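The permit allowed 400 people in Provell Square until five in the afternoon. Gaetano Rinaldi had signed for it, so the count was his. At half past two he had 37 names on the sheet and a line of police along the north kerb.

The demand was short: return of the Lesis grazing land, fenced off by order in August, and publication of the survey.

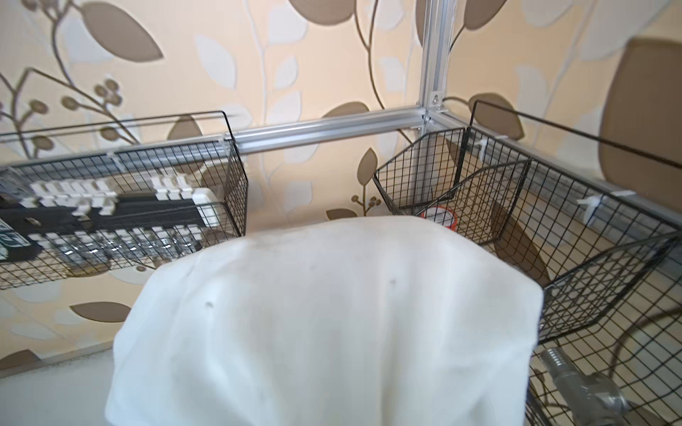
At three the officer in charge read out a revised boundary. The march could proceed as far as the bridge, 2 kilometres short of the fence. Rinaldi asked for the order in writing. The officer said it would follow.

"Under which section?"

"Section 5."

Rinaldi wrote that down, with the time. 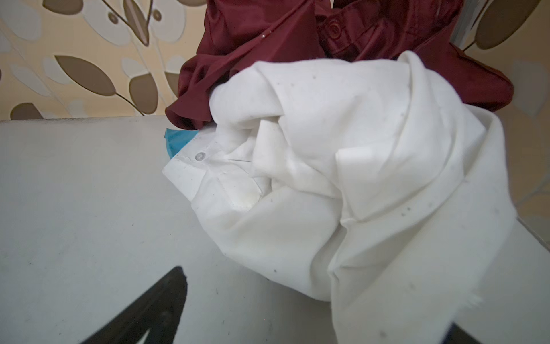 They walked to the bridge and stopped. His mother's cousin read the list of families, parcel by parcel, in the sequence used by the old register - it took eleven minutes. A drone passed over twice. Then the officer came across with a sheet of paper, unsigned, and Rinaldi held out his pen.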